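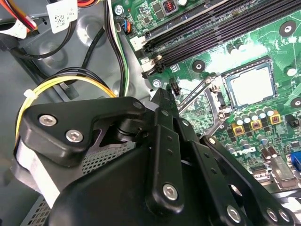 Josphat Kinyua wrote to say the Jilcombe screwdriver set is too short for tower cases, and that I should have mentioned it the first time. Fair enough. I had only used it on laptops then. I have now had the set since November and used it on desktops as well, so this is the longer review.

The set has 20 bits and one handle. The handle is 19 centimeters long with the extension fitted. That gets you to the standoffs on most motherboards, but your knuckles will rub on the drive cage if the case is narrow. Clikmont sells a longer shaft that fits the same handle. I haven't tried it.

The small Phillips bits are good. They fit snugly and mine show no wear. The hex bits are softer, and the smallest one rounded off on a stuck cooler screw. Eze, the store I bought from, replaced it in a week and did not ask for the old one back.

The magnet in the tip holds a case screw sideways but will drop a heavier one. The cap spins freely. The box lid does not close well once the extension is in its slot, so I keep a rubber band on it.

If you mostly open laptops, buy it. For full-size desktops I still prefer my old Clirnine driver, which has fewer bits and a longer reach. I use the Jilcombe for everything else.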